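Recording a two-gripper tabletop demo

Before the first take, check that both marker cubes are tight on the grippers. Hold one gripper in each hand, sit close to the table, and start with the fingers open. 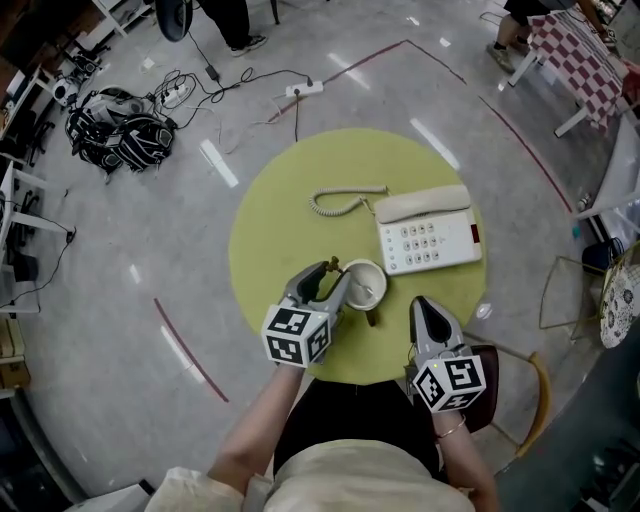
Anatole Renaud wants the spoon released between takes, so that every episode includes its own grasp. I agree for short tasks.

Stir at half your normal speed and pause 12 frames before letting go. Wotex drops any episode under 500 frames - set the limit in the project file if your task is shorter.

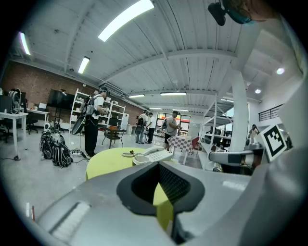

Keep the wrists level during transfers. Fast rolls blur the markers and the pose track breaks.

Distractors stay in place for the whole batch. Ours sit within reach but are never touched. With the phone, lay the handset across the base before you record and leave the coiled cord alone.

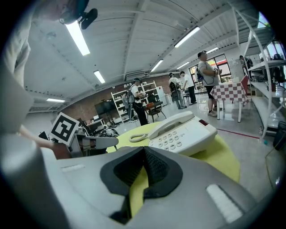 Export when the batch reaches 98 episodes.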